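Drondside will have a new art show to brighten up the winter, and we could not be happier to share the news! Painter Lucie Ouellet is bringing 512 small paintings of the town's streets, porches and back lanes to the Ross gallery, all hung edge to edge so that they read like one very long walk home.

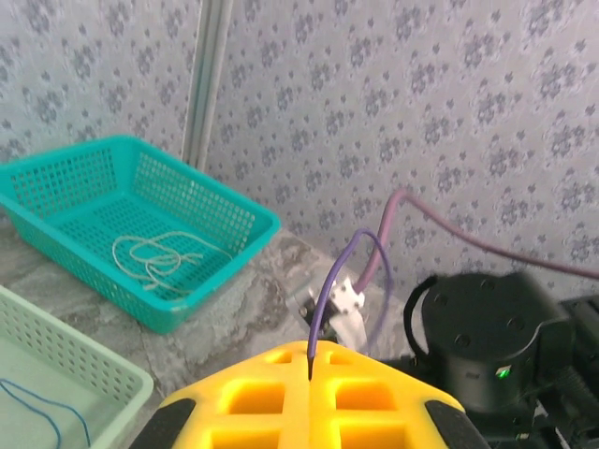

Ouellet began the series in November with a view of the old Brolell storefront, and she says she simply kept going – one corner led to the next, and the neighbors kept suggesting more. Gallery director Trevor Fortin has given her all 4 rooms, something he has never done for a single painter before, and he is hoping for 200 guests on opening night.
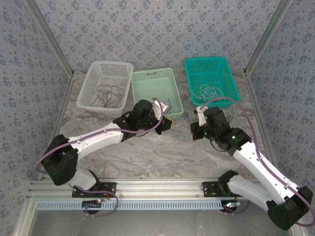

Plastic baskets along a floral-papered wall.

The show opens January 15, 2023, at 5 p.m., and admission is free.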